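«La cocina se diseña desde el cubo de basura»

Hablamos con la responsable de proyectos de Arnent, estudio pequeño, 29 reformas a cuestas y ninguna ganas de hablar de tendencias. Nos recibe a las ocho de la mañana, con café, antes de salir a obra. Tiene prisa. Nosotros también.

Empezó midiendo pisos para una inmobiliaria. Mucho plano, mucha escalera sin ascensor. De ahí le viene, dice, la manía de entrar en una casa e irse directa a la cocina. «El salón te lo enseñan ordenado. La cocina no da tiempo. Abres un cajón y ya sabes cómo vive esa gente.»

Lo primero que pide a un cliente son deberes. Una semana apuntando qué hace en la cocina y a qué hora. Sin fotos bonitas, sin recortes. Papel y boli pegados en la nevera. «Me vienen con una carpeta de 143 imágenes guardadas en el móvil y no saben decirme dónde dejan las bolsas cuando llegan de la compra. Pues en el suelo. Las dejan en el suelo, todos.»

Y de ahí sale casi todo. El sitio para las bolsas, un tramo de encimera libre junto a la nevera. El cubo, a un paso del fregadero, nunca detrás de una puerta que haya que abrir con las manos mojadas. Parece poca cosa. Ella le dedica la primera reunión entera.

«Yo empiezo por la basura. En serio. Orgánico, envases, vidrio, papel. Si eso no cabe, lo demás es decorado. He visto cocinas carísimas con la bolsa del reciclaje colgada de un pomo.»

¿Y la isla? Suspira. La piden en pisos donde no se puede ni dar la vuelta. «Les pongo cinta de carrocero en el suelo y les digo: camina. Saca una bandeja del horno imaginaria. Se chocan con la pared y se acabó la isla.» A veces no se acaba, reconoce. A veces pagan y la quieren igual. Ella lo pone por escrito y sigue.

Le preguntamos por el proyecto del que está más contenta. No duda: Huttunen, una casa de dos plantas con tres generaciones dentro. La abuela cocina sentada a ratos. El nieto, de pie y con música. Hubo que hacer dos alturas de trabajo y discutir mucho – «discutir bien, con la comida puesta» – sobre quién guardaba qué. Las ollas grandes acabaron abajo, en cajón extraíble. Las especias, en la pared, al alcance de la silla. La familia quería puertas abatibles arriba y ella dijo que no. Perdió esa.

«Y mira, funcionan. La abuela las deja abiertas mientras cocina y las cierra al terminar. Me equivoqué yo.»

Zamari fue lo contrario. Un apartamento de alquiler, presupuesto corto, propietario con prisa. La tasación de los muebles nuevos se iba de madre, así que se quedaron los cascos viejos y se cambiaron frentes, bisagras y tiradores. 404 euros en herrajes. Se acuerda de la cifra porque tuvo que defenderla tres veces por teléfono. «El propietario me decía que una bisagra es una bisagra. Y no. Una bisagra mala la oyes todas las noches.»

Sobre los materiales habla rápido, casi sin ganas. No quiere recomendar marcas. Que toquen las muestras, que las rayen con una llave, que les echen vino y cúrcuma y las dejen toda la noche. Si el comercial se pone nervioso, mala señal. Los acabados mate le gustan, pero avisa: cada casa tiene su luz y lo que en la tienda es crema en tu casa puede ser amarillo pollo.

La luz, ya que sale. Ahí se enciende ella (perdón). Le parece el gran olvido de las reformas baratas y también de las caras. Un plafón en el centro del techo y tú cortando cebolla en tu propia sombra. Pide siempre luz debajo de los muebles altos y un interruptor aparte, a la altura de la mano y no detrás de la tostadora. «Dejas solo esa encendida por la noche y bajas a por agua sin despertarte del todo.»
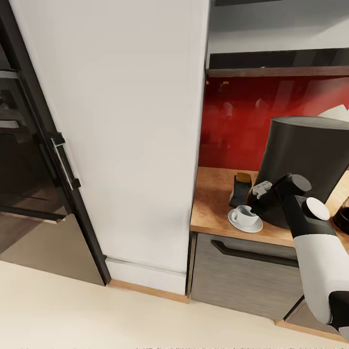
De los tiradores se puede hablar una hora, y casi lo hacemos. Ella los elige al final, con la puerta ya montada si la dejan, porque en plano todos parecen iguales. Quiere que entren cuatro dedos, que no enganchen el bolsillo del pantalón, que se limpien de una pasada. En una columna oscura, con su barra negra horizontal cruzando la puerta de cristal, el tirador casi desaparece, y al lado un panel blanco liso hace que todo el conjunto se lea más tranquilo. Eso le gusta. Lo que no le gusta es repetir el mismo modelo en toda la casa por inercia, baño incluido. «En el baño tienes las manos con crema. Es otra mano.»

Otra obsesión, los rodapiés. Que se puedan quitar. Una fuga detrás de un zócalo encolado le costó a un cliente suyo media cocina y a ella un verano. Desde entonces lo pone en el contrato, en una línea suelta, entre los plazos y la forma de pago.

Hablando de plazos. Ella da siempre uno y le suma dos semanas por dentro, sin decirlo. Ahora ya lo hemos dicho nosotros. Los retrasos vienen casi siempre de la encimera, que no se mide hasta que los muebles están puestos y nivelados. El cliente ve una cocina casi acabada y no entiende que toque esperar. «Les digo que compren un camping gas y que aprovechen para comer fuera. Se enfadan igual.»

¿Precios? Se resiste. Al final suelta uno: en Gorkden, su obra más reciente, mover la toma de agua menos de un metro salió por unos 288 euros, y eso con el suelo ya levantado. Con el suelo puesto no quiere ni pensarlo. Consejo suyo: decidir el fregadero antes que nada y luego no tocarlo, aunque el cuñado opine.

En noviembre empieza una cocina en un local antiguo, con una columna de hierro justo en medio. El cliente la quería forrar. Ella la quiere vista y colgar ahí los delantales. Todavia no se han puesto de acuerdo.

Mira el reloj, recoge las muestras, se deja una en la mesa. Vuelve a por ella. «Y poned enchufes – poned más enchufes de los que creáis», dice ya desde la escalera.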